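# Bench objects, Drovport workroom

Two entries from the May set. Everything is shown on or over the marble-pattern top, which is the standard surface for this series. The pattern is white with gray and brownish veins, and it can hide the outline of pale items. Dark items separate from it without trouble. Captions cover the objects only and follow the Flumgate listing style: type, finish, position, storage note.

## 463 – Long stapler type, opened out

Two sections, one black and one blue, meeting at a small metal joint. The black section has a thin metallic strip along its length and a rounded tip. The blue section has a silver-gray channel down the center.
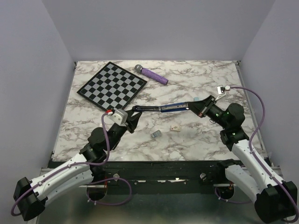 Opened nearly flat, the tool takes up far more width than its storage slot allows, so it goes back in the drawer closed. The Skitell drawer insert has one slot of the right length, on the left. Staples are listed separately under 679 and are kept in their own box. Check that the channel is empty before closing the tool for storage.

## 723 – Chessboard and small items

The board is an eight-by-eight grid in black and light gray with a thin black border, set at an angle to the table. No pieces on it; the pieces have their own bag and their own listing. A microphone with a gray head and a speckled purple handle lies behind the board, close to parallel with one side.

Listed with these:

- Light blue item, long with rounded ends, similar to a slim case. Entered as "case, slim" until someone checks it against the Hao inventory sheet.
- Small box, cream or pale beige, with reddish-brown print. The print is not transcribed in the listing.
- Small blue object with a white and lighter blue patch, at the lower left side of the board. Type not entered.

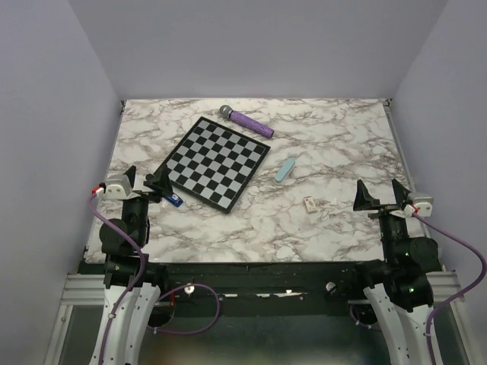 ## Storage notes

The board is stored flat on the second shelf – never on edge. The microphone goes in the padded tray, head to the left. Both shelves are 36 inches wide, and the board should not share its shelf with anything heavy. Corrections to type or finish go on the Sunday sheet, with the listing number written first.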